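Home | Articles | Wrecks | Textiles | Random page

The Jiltota

The Jiltota was a merchant vessel said to have sunk off Stasuncombe in 1786 while carrying a cargo of linen. The name is applied both to the ship of local tradition and to a wreck site surveyed by divers in shallow water east of the harbour. Whether the two are the same vessel has not been established, and much of what is repeated about the ship rests on a single pamphlet.

Traditional account

According to the usual version, the Jiltota was bound for Stasuncombe in February with 600 bales of table linen in her hold, some of it woven with gold thread for a wedding at a foreign court. She struck a reef at night and went down with all but 6 of her crew. The survivors are supposed to have come ashore wrapped in the cloth.

The court is never named. No bride or groom has been suggested who was both alive and unmarried at the time. The gold thread is missing from the earliest written form of the story and seems to have arrived with the summer visitors.

Sources

The principal source is a pamphlet by Bleddyn Samuel, who claimed to have copied the ship's manifest from papers kept at the harbour office. The papers have not been found. Samuel gives the cargo as 600 bales on one page and 300 on another, without remarking on the difference, and the larger figure is the one that has stuck.

The harbour dues for 1786 do survive. They list no Jiltota, although a vessel entered as "Jilota or Gillotta" paid for anchorage and left again in good order. Defenders of the tradition take this as proof that the ship existed. It is rather weaker evidence that she sank.

The wreck site

The site consists of a ballast mound, part of a keel and a scatter of iron fittings. Hoàng, who directed the survey, dated the timbers only to the eighteenth century and declined to put a name to them. Later newspaper reports supplied the name anyway.

Lead seals of the kind once fixed to bales of cloth were recovered from the edge of the mound. Sindell read the letters JIL on one of them. The seal is badly corroded, and other readers have seen a ship's anchor, a thistle or nothing in particular. Seals of this sort were also lost from wharves and thrown out with rubbish, so their presence near an old harbour is not remarkable.

No textile has been recorded in place. A fragment long displayed at Stasuncombe as "cloth from the Jiltota" was withdrawn after examination of its weave showed machine-spun cotton.

Cloth and its survival

Claims that whole bales lie intact beneath the mound should be treated with caution. Linen and other plant fibres generally decay in sea water unless sealed quickly under fine sediment or protected by metal corrosion. Wool and silk often fare better, which is awkward for a cargo said to be linen. 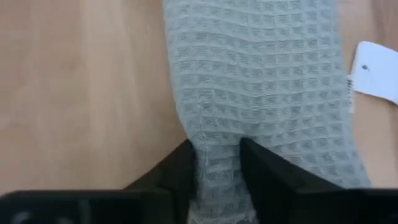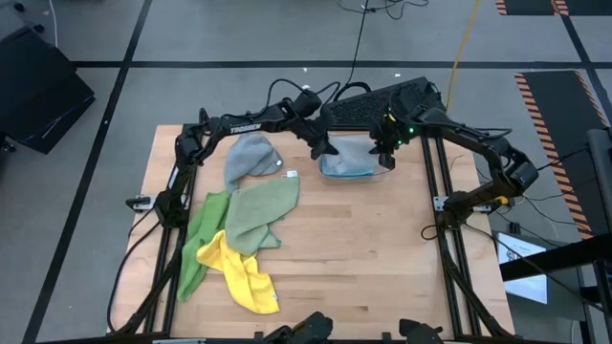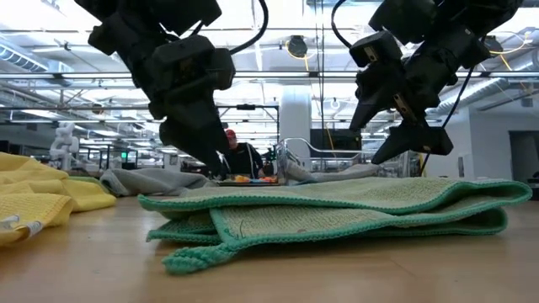

Modern cloths.

Later use of the name

The name Jiltota has been given to a rowing club, a brand of tea towels and a lane behind the Stasuncombe harbour office. The tea towels carry the date 1786 and a picture of a three-masted ship. Nothing in the harbour dues or the survey indicates how many masts the vessel had.

Shares: 6 | Comments: 0

Contact | Copyright | Back to top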